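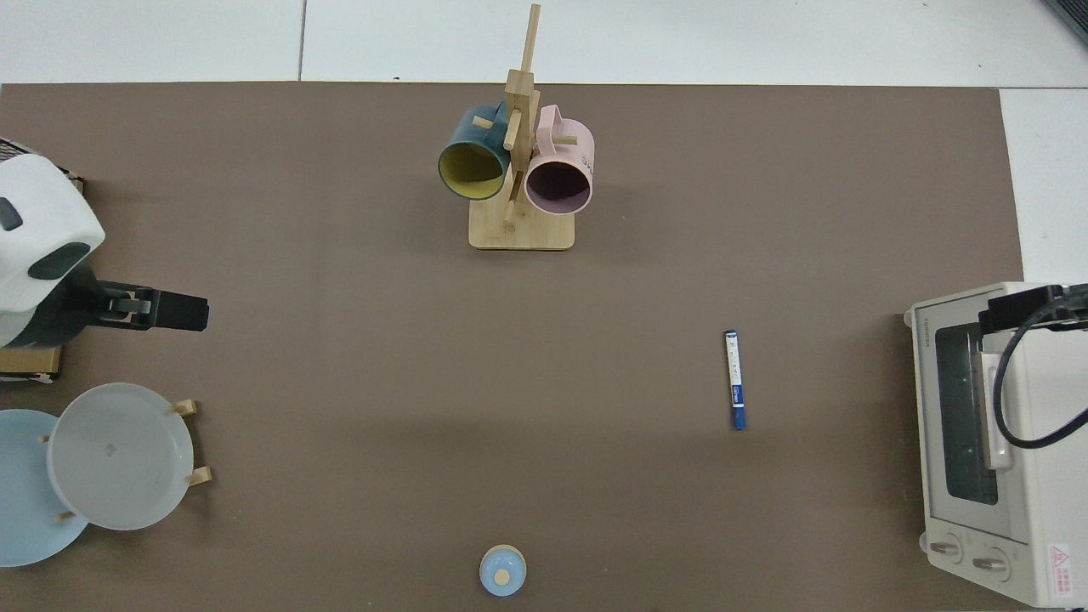
Two mugs hanging from a bamboo mug tree, with plates upright in a wooden rack

A mug tree (also mug stand or cup tree) is a piece of kitchen storage made up of an upright post, a base and a number of short pegs from which mugs are hung by their handles. It is usually kept on a countertop or shelf.

Construction
The post is set into a flat base, either round or rectangular. Pegs are glued or screwed into holes drilled at an upward angle, so that a handle slides toward the post under load. Common materials are beech, rubberwood, bamboo and coated steel wire. Most domestic models carry 4 to six pegs, arranged in opposite pairs or in a spiral. Wooden parts are finished with oil or a clear lacquer. Swelling at the peg joints is the usual cause of failure in unfinished stands.

Use
A mug hung by the top of its handle tilts, with the opening turned outward or partly down. Water drains from the bowl and dust does not settle in it. Handle size limits what can be hung: espresso cups with closed loops may not pass over a thick peg, and large mugs on neighboring pegs can touch. Stands with a narrow base are loaded on alternate sides – a single heavy mug on an upper peg may tip a light stand.

Related items
The plate rack holds plates on edge between rows of pegs or slats. Small racks take two or three plates and are used for drying or display. Wall-mounted hook rails serve the same purpose as the mug tree but need fixing points.

Manufacture
The Urkitz workshop in Grīnberga produced turned beech stands in batches of 1,000 under its founder, Normunds Mets. Its standard model had a post 43 cm high and was sold flat, with the pegs packed separately. The later Tomonley pattern, drawn by Agnese Kļaviņa, replaced the round base with a rectangular one and reduced the peg spacing.

See also
Dish drainer
Cup hook
Plate rack

Last edited 02/02/2025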